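Software notes: planner timing on the two-arm bench

The June release of Dolden, our motion planner, is now running on the bench at Wurkberg. The main change is in how it handles late joint readings. The old version took whatever angle arrived last and planned from that, so a slow servo reply could put the start of a path several degrees out. Dolden now stamps each reading on arrival and drops any that are more than 100 milliseconds old.

Hedvika Zeman ran 104 pick attempts with the new build, using the small white cube on a paper plate as the target. She logged 6 failures - five came from the grasp estimate and one from a planner timeout. The timeout has been traced to a retry loop and Wilfredo Umali has a fix in review.

Config files from the previous release will still load, but the old smoothing setting is ignored and you'll see a warning in the log. Please remove it before you update. The Dridcombe bench will stay on the old build until its calibration has been redone.
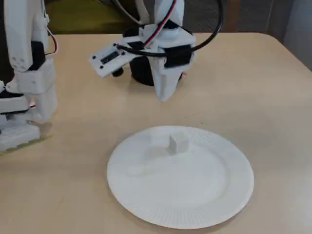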